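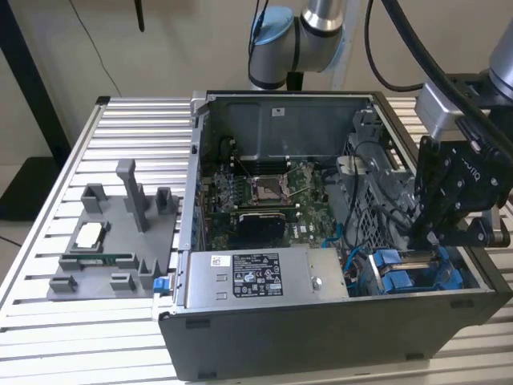 CPU and memory order when rebuilding a Dell tower on its side

Posted in Desktop Hardware > Assembly and Repair
Viewed 1,613 times

hillanier_bench

I am writing a rebuild procedure for a batch of Dell desktop towers. The case lies on its side with the panel off. The power supply, drive cage and graphics card stay in place. The processor and one memory module come out, go into a parts tray next to the case, and go back in later.

Two points are unclear to me. First, does it matter whether the processor or the memory goes in first? Second, can the graphics card stay where it is? On this board the card sits close to the socket, and I would like to avoid taking it out 243 times, once per machine.

The service manual covers each part separately and gives no combined sequence.
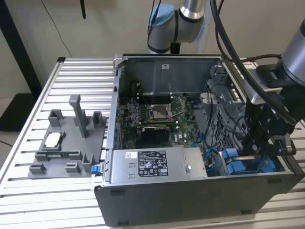

Does the power supply have to come out before the processor can be replaced?
The power supply can stay if the socket lever and load plate open through their full travel without touching it. Unplug the AC cord and hold the power button for a few seconds before working inside.

Casimiro Ortuño
Accepted reply

Processor first, then memory. The board will run either way, but the processor is the part most easily damaged by a slip, and it is better handled with the nearby slots clear.

The sequence we use at Nanthorpe:

Open the retention lever and lift the load plate all the way. Leave it open until the chip is seated.
Look at the contact area under a light held low. Do not touch it and do not blow on it.
Hold the processor by two opposite edges. Match the corner mark and the notches to the socket.
Lower it straight down and let go. No force is needed. If it rocks, lift it straight up and check the alignment again.
Lower the plate, then the lever. The lever takes noticeable pressure over the last part of its travel.
Open the memory latches, match the notch in the module to the key in the slot, and press evenly on both ends until the latches close.

On the graphics card: leave it in if your fingers clear it when the lever is fully back. Check this on one machine before you write the step. If the lever touches the card at any point, the card comes out.

Route the SATA cables away from the socket before you start. A loop that springs back over an open socket can bend contacts, and straightening them is seldom worth the time. 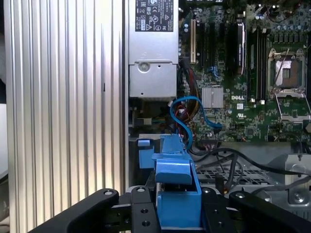

Socket open, load plate back, memory alongside.

mokgethi77

Agree with the above mostly. I do memory first and have not had a problem. Also don't lose the socket cover.

gratitz_parts

One addition on the parts tray. Keep the processor in a recess that supports it by its edges, and store the memory module on its long edge so it can be lifted by the ends. Both should be in the tray before anyone leaves the bench. In March we did a run of 285 machines and the only two rejects were processors that had been set down on bare metal.

If you are reusing the heatsink, clean off the old paste completely with isopropyl alcohol and a lint-free wipe, and let both surfaces dry before applying new paste.

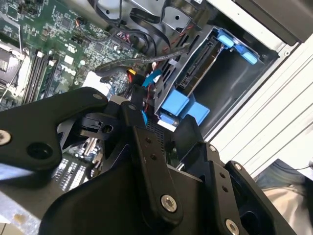

Which slot should a single memory module go in?
Use the slot the service manual lists first for that model, often labeled DIMM1 on the board. Slot numbers do not always follow physical order, so read the printed label before inserting the module.

hillanier_bench

Thanks. Procedure changed to processor first. I tested the lever on one unit and it clears the card, so the card stays in. Added a line about cable routing before step 1.

Thread closed 2021-12-25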